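Castico opens orders for two-arm bench kit

Castico has opened orders for the Osei bench kit, a two-arm tabletop set for small-object handling. Each gripper has two long tapering fingers and is supplied with its own close-range camera. Trials have used stationery and hand tools, among them staplers and rolls of tape.

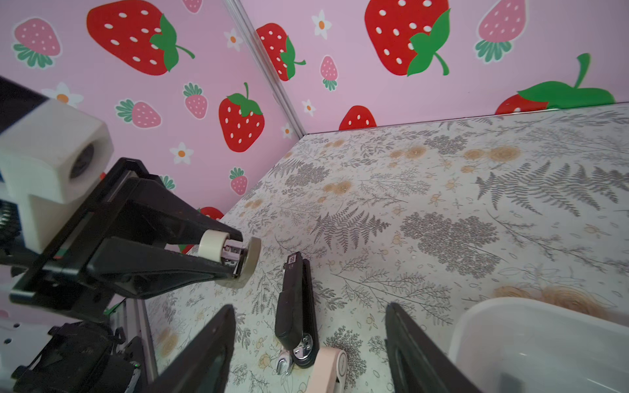

Handling small items

Opened staplers are a standard test item at Castico. Springs, rods and hinged covers leave few safe places to grip, and the fingers must close without bending the part. 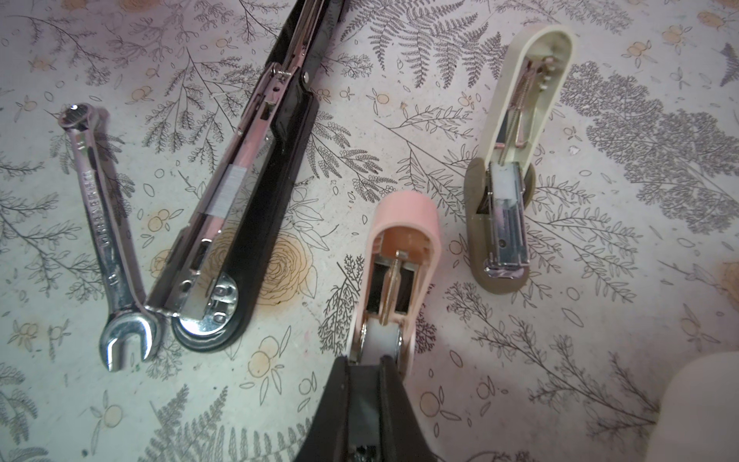

Finger force is set in software, in 17 steps. "Most of our work in May went into the lowest settings," said Vendula Jireš, product engineer. "The fingers can be changed with one hex key – the arm stays on its rail."

The kit comes with two arms, mounting rails, a controller and nine spare fingers. Delivery takes around 8 weeks.

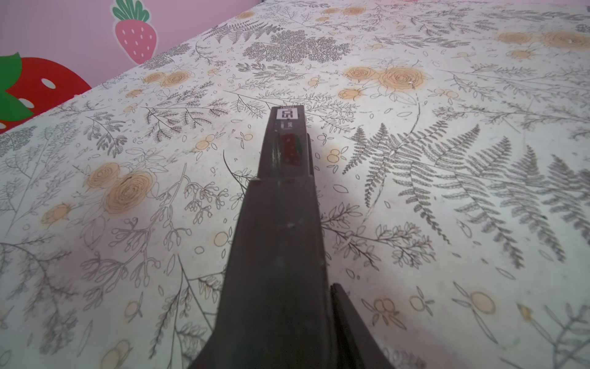 Ollanham, 9 June 2018

Orders are taken through the Drirkilton sales office. Existing customers may add the new fingers to earlier kits after a controller update.

Press contact: Torbjørn Ljungberg, Castico, Ollanham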